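**zluik**
planner keeps refusing the acrylic stand. Grasp on the phone case scores fine, approach path gets rejected, collision with "unknown volume". 17 tries, same thing. Werkine branch from December. Two wrist views:
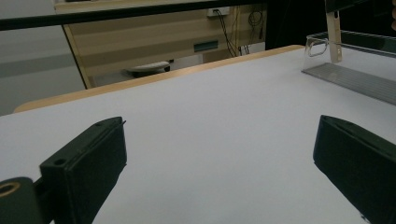
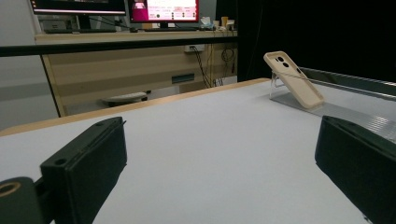
## Replies

**piret_r**
clear plastic + depth = rubbish. you're getting the ribbed base as noise and the planner inflates it. Crop the cloud at table height and try again

**zluik**
tried. crop at 2 mm over the table, still 657 junk points floating behind the stand

**k.timmermans**
Don't agree its depth. Look at your self filter, both fingers are in view the whole time. If the finger mesh is a bit small the leftovers count as obstacle. Had exactly this on Nuvuto

**piret_r**
then it would fail on everything, not just the stand?

**k.timmermans**
Not if the leftovers only matter when you come in low. Which he does.

**zluik**
ok padded the finger mesh. Junk down a lot but not gone, path still rejected 2 out of 3. so maybe your both right, annoyingly

**celeste_c**
can you just put the stand in as a fixed box and mask the cloud inside it? ugly but we ship that. Also raise the planner sample limit to 4000, default is silly low

**zluik**
dont want a fixed box, stand gets moved. will try teh limit tonight and post the log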